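Print this page | E-mail this page

Ticket 2796 — Purchase hold, tote-handling arm
Opened by: Planning, Nikbridge depot
Category: Equipment / capital budget
Status: Open, waiting on supplier
Priority: Medium

Problem as logged

Ledico has quoted us for one arm with gripper, and the quote assumes the arm can pick up our railed trays and bins without any changes to them. We are being asked to sign off the spend on the strength of simulation runs. I have put a hold on the purchase order until somebody can tell me what the simulation does and does not cover. This ticket is where the answers go. Please don't send them to my inbox.

Entry 1

Asked Ledico which gripper is in the price. The quote says "standard fingers". The simulation notes say "angled fingers". If these are the same part, fine, but I want one name and one part number on the paperwork. The last time we bought from two names for one thing was the Lombardi conveyor, and we paid for the guards twice.

Entry 2

Ledico replied that the fingers are the same. No part number given. Asked again.

Entry 3

Went through the budget sheet. The sheet has the arm, the gripper, the mounting and 12 months of support. It does not have:

- spare fingers
- a fence or light curtain
- the electrician
- any labour for re-labelling or re-racking trays
- training for more than one shift

Ledico calls these "site items". They still come out of our money. I've added a line for each and left the amounts blank until we have written prices. I am not guessing at them so the total looks finished.

Entry 4

Question from the floor: does it lift a tray by the handle rail or by the body? We've got 40 trays with rails at the ends and nobody wants to find out after delivery that the rails are in the way. Ledico's answer was "either, depending on the approach". That isn't an answer I can plan around. A grip near the middle needs clear space over the tray. A grip on the rail needs clear space at the end. Our racking gives us one or the other, and changing the racking isn't in the quote either.

Entry 5

Ulta offered to lease us a similar arm for a trial in November. Dearer per month than I'd like, but we would be using our own trays with our own stock in them, and we could send it back. Ledico say a trial is unnecessary because the simulation already shows the handling. I don't agree. A simulated tray weighs whatever someone typed in. Ours are scuffed, a few are bent, and the labels peel.

Entry 6 — August 23, 2025

Looked over the simulation material again at home with the quote beside me. Points for Ledico, in writing please:

1. What weight was set for the tray, and was a loaded one ever lifted?
2. How far can a tray tilt before the controller calls it a fault?
3. How many runs were thrown out, and why?
4. The small cubes are all one size. What happens with mixed stock?
5. The large bin has rails as well. Is lifting it included, or is it there only as somewhere to put things?

Number 5 matters most for the budget. If the big bins are outside the arm's limit, we keep the pallet lifter, and the saving on page two of the business case goes away. I'd want that known before the case goes any further up.

Entry 7

Ledico answered 2 only: "adjustable". Left the others open. Have told them the hold stays on until all 5 are done and the part number is supplied.

Next steps

- Get a written lease price from Ulta, including freight both ways.
- Measure the clearance over the top racking and at the tray ends.
- Weigh a full tray and a full bin. Use the dock scale, the bench one drifts.
- Do not release the deposit.

Attachment (1)
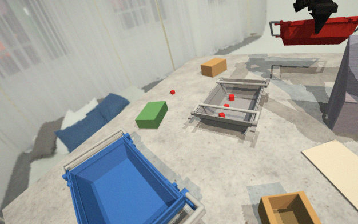 Simulation render: red tray held near its middle, blue bin at lower left.

Contact Nikbridge Planning | © Nikbridge | Back to top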